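Carau Community Workshop Members Complete Shared Robot Arm, Open Build Files to the Public

FOR IMMEDIATE RELEASE

The Carau Community Workshop announced this month that its members have completed a working robot arm and gripper, built over the spring and summer in the workshop's shared space on Pevico Street. The arm, which members have named Kevis, is now in regular use on the bench and will be shown to the public at an open house on a Saturday in September.

Kevis was designed and assembled by a group of 12 members who met two evenings a week. Parts for the project cost $1,070, paid from member dues and a small equipment grant from the Karunaratne Fund. The workshop's own tools were used for all cutting, drilling and printing.

"Our members wanted a machine they could repair themselves," said Yesenia Arriaga, director of the Carau Community Workshop. "Every joint can be opened with a common hex key, and every part that wears out can be made again in the building."

The project began as a beginner class on motors and control boards. When the class ended, the participants asked to continue, and the workshop assigned them a permanent bench along the back wall. The first arm could not hold its own weight when fully extended. The second used shorter links and a heavier base, and it is this version that members have developed into the present machine.

The gripper went through more changes than any other part of the build. Early fingers were rounded and tended to slide off flat edges. The present fingers are angular, with squared tips, and are finished in matte black. They are attached separately and may be changed by one person in a few minutes.

Work at the bench is now centered on a lunch-packing task, chosen by the members because it calls for handling ordinary household goods of different shapes and sizes. The group keeps a written log of each attempt and reviews it at the end of the evening.

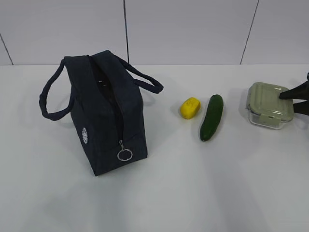

The Kevis gripper at the lid of a glass food container, with a cucumber and a navy lunch bag on the same table.

"A cucumber and a glass box ask for very different handling," said Heriberto Sandoval, who led the gripper work. "We have set the closing force by hand for each item so far. The next step is to have the arm slow down by itself when it meets resistance – that part of the program is still being written."

Members have logged 300 attempts at the task to date. The workshop will post the full log with the build files, including attempts that were stopped early. Containers with snap-down lids remain the hardest items to lift, and the group has asked other home and workshop builders to share finger designs that may suit them.

The build files consist of drawings, a parts list, wiring notes and 23 printable parts. They may be copied and changed free of charge for personal, classroom and workshop use. Ximena Ventura, who prepared the written guide, tested it with two new members who had not taken part in the original build, and several steps in the wiring section were rewritten as a result.

The September open house will run from 10 a.m. to 3 p.m. Admission is free. Visitors may watch the arm at work, speak with the builders and handle a set of spare fingers. Children under 14 must be accompanied by an adult, and all visitors will be asked to remain behind the marked line while the arm is powered.

A second build group will form after the open house. Places are open to current members and to residents who join before the first meeting. No earlier experience with electronics is required, although new participants must complete the workshop's tool safety session.

About the Carau Community Workshop
The Carau Community Workshop is a member-supported shared workspace offering wood, metal and electronics benches, evening classes and tool loans to local residents.

Press contact
Raelene Lockyer, Public Information
Carau Community Workshop, Pevico Street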